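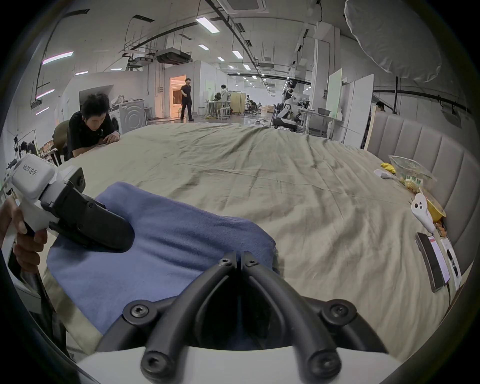
## 4. Fitting and care of the Bremik clip-on earrings

Read this section before wearing the earrings for the first time. The hinge leaves the workshop set for a medium grip.

### 4.1 Setting the grip

1. Open the clip fully until it stops. Do not force it past this point.
2. Find the small screw on the back pad.
3. Turn the screw clockwise to tighten the grip, or anticlockwise to loosen it. Move it a quarter turn at a time.
4. Close the clip on the earlobe and wait 15 minutes.
5. If the lobe feels sore, open the clip and loosen the screw by another quarter turn.

**Note:** The left and right earrings are adjusted separately. It is normal for them to need different settings.

**Caution:** Do not turn the screw more than 2 full turns from the factory setting. The thread can strip, and the clip will then need a new pad (part 885).
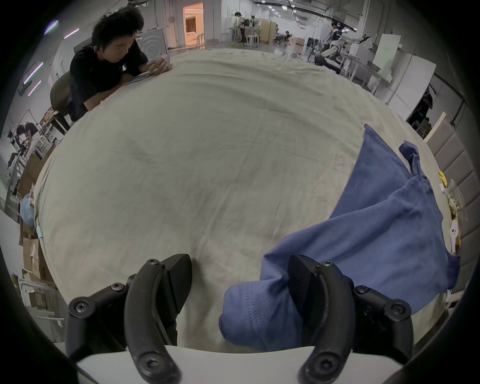 ### 4.2 Cleaning

1. Put on hairspray and perfume first, and let them dry before fitting the earrings.
2. After wearing, wipe the plated parts with a soft dry cloth.
3. For marks around the stones, use a cloth dampened with plain water — no soap, no jewellery dip.
4. Dry the hinge fully before closing the clip.

**Caution:** Ultrasonic cleaners loosen the glue behind the smaller stones.

### 4.3 Storage

Keep each earring in its own pouch with the clip closed. The Clolberg drop version should be laid flat so the chain does not kink.

Spare pads and screws can be ordered from the Drutemmont workshop. Write to Dewanti Menon at the repairs desk and give the number stamped inside the clip.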